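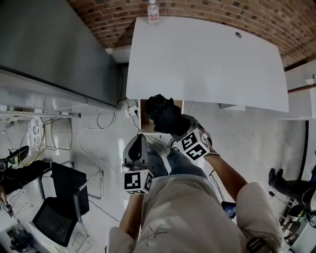 Right gripper on a crumpled black item, small open box under the desk. Head camera view.

Rosel grippers, A/B comparison set
README, version of 2019-03-28
Maintained by Kam-wah Wei. Quick notes, will tidy up later.

What's in it

Recordings from hand-held grippers, two hands at once, plus a head camera. Made to compare two finger sets before we commit to one for the arm. Finger set A is the Tromotex pair, stiff. Set B is the Kalitex pair, softer, longer tips. Same bodies otherwise, same marker cubes, same operators where we could manage it.

980 episodes total. 700 are picking soft stuff off the floor or out of a box. The rest is table work and mixed. 63 are flagged bad, see below. We left them in on purpose.

Folder layout

episodes/ one folder per episode, numbered, gaps are normal
episodes/NNNN/head.mp4 head camera
episodes/NNNN/left.mp4 left gripper camera
episodes/NNNN/right.mp4 right gripper camera
episodes/NNNN/pose.csv gripper poses from the marker cubes
episodes/NNNN/meta.txt finger set, operator, task, notes
calib/ lens files, use the one named in meta.txt

Don't mix calib files between bodies. Gilles did that once and lost a whole afternoon to poses that drifted sideways.

Cameras

Gripper cameras are fisheye, very wide. Black rim around the picture is normal, mask it or crop it. You'll get a lot of ceiling and wall whenever the gripper tilts up. Faces are blurred in the release copy, the blur script runs per file so if you find one it missed, email Henrique and he'll pull the episode. 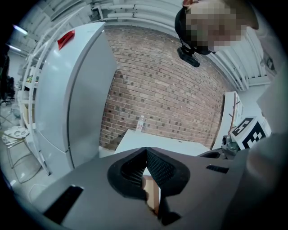

Tilted views like that are the hard ones for tracking. Marker goes small, squashed near the rim, and the detector either drops it or flips it. Pose gaps shorter than ten samples are filled in with a straight line, longer ones stay empty. Column "filled" is 1 where we did it. Please check that colum before you train on anything.

Brick helps, by the way. Plenty of texture. White desk and white floor tiles, not so much. Gaspard wants to put tape down on the desk, not done yet.

A against B, so far

Soft items (bags, gloves, cloth): B better. A pinches fine but you have to come in square to it.
Bottles: no real difference.
Thin flat things on the desk: A, easily. B folds under.
Fatigue: operators all preferred B, said the trigger felt lighter. Same trigger on both, so make of that what you will.

287 episodes have matching pairs, same task and same start layout with A then B. Use those for any fair comparison. List is in pairs.txt. Everything else is unbalanced, way too much A early on.

Known problems

- Flagged episodes: mostly lost marker, a few with the head strap slipping. Flag is in meta.txt, "bad: yes".
- Left and right clocks can be off by a frame or two. Sync script fixes most of it.
- Lefèvre mount (right body only) worked loose partway through the set. Tightened, recalibrated. Use right_02 after that, right_01 before.
- Floor tasks have cables and chairs all over the background. Not cleaned up, we wanted the clutter.
- Colour balance differs between the gripper cameras. Haven't corrected it.
- Operator names in meta.txt are codes, don't ask for the key.

Not in here

No force data. No arm playback, that's a seperate set planned for September if the controller shows up. No audio.

Use

Fine for research and in-house testing. Don't repost the video files, link to us instead. If you publish numbers, say which finger set and wether you used the pairs list.

Contacts

Kam-wah Wei: data, folder questions
Henrique Morais: blur, takedowns
Gilles Courtois: calibration
Gaëtan Collet: finger sets, mounts, print files

Changes

v3: pairs.txt added, right_02 calib added
v2: blur redone on all gripper video
v1: first upload, poses were in mm, now metres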